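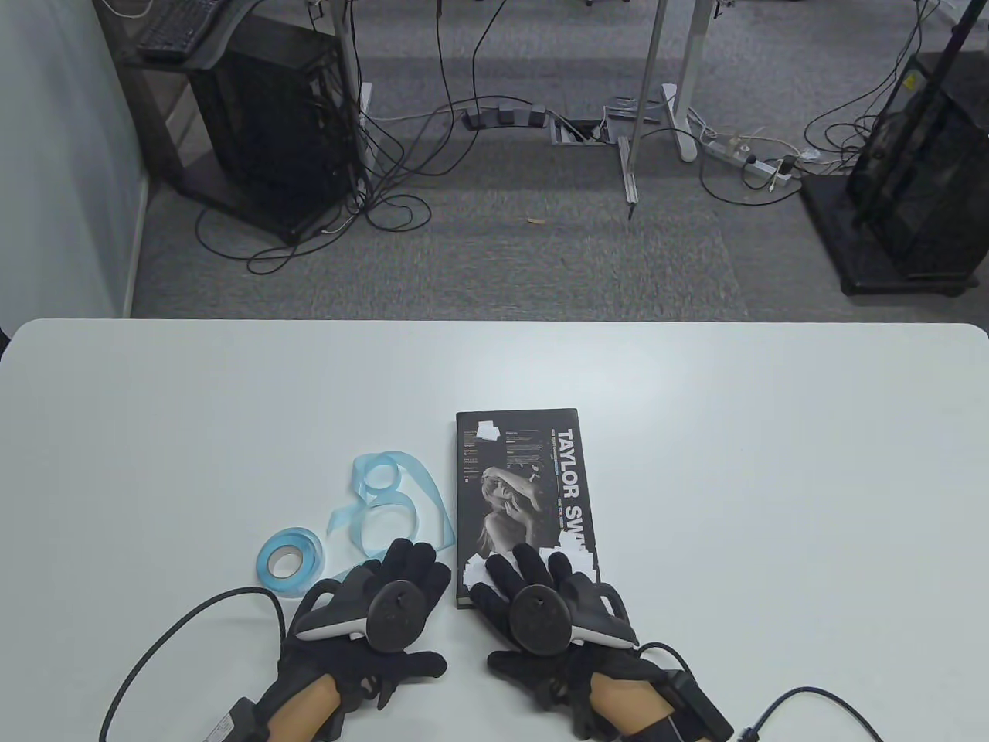
Books go musty in November, when the heating comes on, the windows stay shut and every shelf against an outside wall turns into a small cave. I own 420 of them, and one autumn I opened a Saswood atlas and it smelled like a tent. Getting rid of that smell is slow work but not hard. The first job is to get each book off the shelf and laid flat on a table like the white one here, dark grey hardcovers included, with a clear bit of surface on every side. A pale tabletop is handy, as it shows up whatever falls out of the pages.

Start by sorting. Smelly books go in one pile, and books with fuzzy patches go outside, well away from your lungs and your other books. Wear a mask for those. Brush the fuzz off with a soft dry brush, working from the spine outwards, and wash the brush afterwards. I once used the same one on the next shelf and gave myself a second weekend of it.

Next, air the smelly pile. Stand each book upright with the pages fanned a little, in a dry room, out of the sun. Two days will do for a mild case.

If it still smells after that, you need a box with a lid. Put an open dish of bicarbonate of soda in the bottom, stand the books beside it so they don't touch it, shut the lid and leave it for 14 days. My friend Bogdan Laskowska swears by cat litter (clean, she feels the need to add).
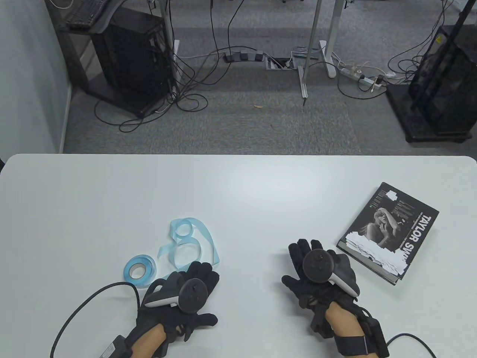

Can I speed things up with a hairdryer?

Keep it for your hair. Hot air warps the boards and cockles the pages, and old glue can let go altogether.

Before anything goes back, wipe the shelf down and let it dry overnight. Leave a gap behind the books - two fingers wide is plenty - and don't pack them so tight that you need a run-up to get one out. The atlas still smells faintly of tent, but only around Norway.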